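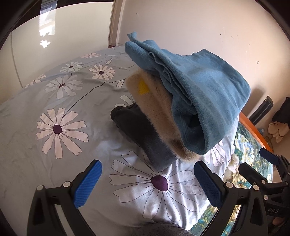
Naima Tazi told me a blanket isn't put away until you've stopped seeing it, and that by this measure she hadn't put a blanket away since May. She was laughing when she said it, but I wrote it down, and I kept coming back to it while I was sorting out what people in the study meant by "done." Most of them would point at a folded pile on a bed and say the laundry was done. Then, a few minutes later, they'd tell me they still had to do it.

4.2 The pile on the bed

I want to spend this section on that in-between stage, which I'd first planned to skip. My original diary sheet (the one we called the Halum sheet, after the street where we tried it out) had boxes for washing, drying, folding and storing. There was no box for the pile. People drew one in. Otis Pettigrew drew his in the margin three weeks running, with a little arrow going back and forth between "fold" and "store," and by the second round I'd given up and printed the thing with a fifth box.

We had 61 households by then and they logged 175 piles of bedding and blankets. I left clothes out of the count, partly to keep the sheet short and partly on account of a hunch that blankets behave differently. They do! A shirt has an owner and a drawer. A fleece throw has neither in most of these homes. It lives on whoever's bed was coldest last, or over the arm of the couch, and when it comes out of the dryer there's a real question about where it should go. Of the 175 piles, 91 spent at least one night somewhere other than where the household said they belonged.

Figure 4 gives an idea of the kind of pile I mean: three layers on a daisy-print duvet cover, dark charcoal at the bottom, then a beige plush, then a teal fleece that has been folded over loosely, with one corner crumpled up and an edge hanging down the side. I coded a pile like this as "stacked, soft top." The soft top turned up so often that I ended up treating it as a category of its own. The lower layers get squared up, more or less, and the last thing on gets a quick fold and a pat. When I asked people about it they were a bit sheepish, and then they'd say something sensible, such as that the top one would be the first one used anyway.

Marisol Mbeki put it to me as a question of what you can count on. If the fleece is on top and half undone, she can grab it at eleven at night with the light off. If it's been folded into a tight square and slid onto a shelf in the closet, she'll take the comforter off the couch instead, and then there are two things out of place. I hadn't thought about it that way before she said it, and I went back through the sheets looking for other people who'd made the same trade. There were plenty, though I didn't have a code for it and I'm not going to pretend the numbers would hold up.

A word about fabric, which matters more here than I expected. Plush and fleece don't keep a crease the way a cotton sheet does. You can fold a sheet into quarters, press it with your forearm, and it'll sit there looking pleased with itself for a week. Plush springs back. The fold becomes a fat rounded edge, and two or three of those on top of one another start to lean. Several people had worked out their own order for this. The most common was heaviest on the bottom, but a good number went by size, with the widest piece underneath even when it was the lightest, and Taras Kravchuk went by how often he washed them (least often at the bottom), an order I'd never have guessed from looking at his shelf. He also folds everything in thirds — he was quite firm about thirds — and told me halves were for towels.

Then there's the bed itself. I'd been treating it as the place where piles waited, and I think I undersold it. For most households in the study it was the only flat surface wide enough to open a full-size blanket on. The kitchen table was too short, the floor was out of the question in homes with pets, and the ironing board was a joke. So the bed is the folding table first and the waiting room second, and the second job follows from the first without anyone deciding on it. You fold there, the pile is there, and the phone rings.

What ends the wait, in nearly every diary, is bedtime. Somebody needs the bed. At that point the pile either goes to its shelf or moves a few feet, to a chair or the foot of the bed or the floor, and I'd say the second outcome deserves a lot more attention than the housekeeping literature gives it. I started calling these short moves "hops" in my notes. One household logged four hops for a single set of blankets before it reached the closet, and the person filling in the sheet had written next to the last one, in capitals, HOME.

I should say where I'm less sure. Otis Iwasaki, who read an early version of this section, felt I was making the pile sound more thoughtful than it is, and that some of what I'd coded as keeping a blanket handy was plain tiredness. He's probably right about some of it. The diary sheet asks why a pile was left, and people answering that question are going to come up with a reason, me included. I tried to get around this in the second round by asking only where the pile was and what was on top, and leaving the why for the interviews. The share of piles that stayed out overnight barely moved, but the reasons people gave me got shorter and, I think, closer to the truth. "Didn't feel like it" came up a lot.

The other thing I can't settle with these data is season. Both rounds ran in cool weather, when throws are in use every evening and the line between stored and out is blurry to begin with. A summer round would tell us whether the same blankets get put away for good once nobody wants them, or whether they only hop more slowly. I take up the closets themselves in 4.3, starting with the households that had no shelf for blankets at all.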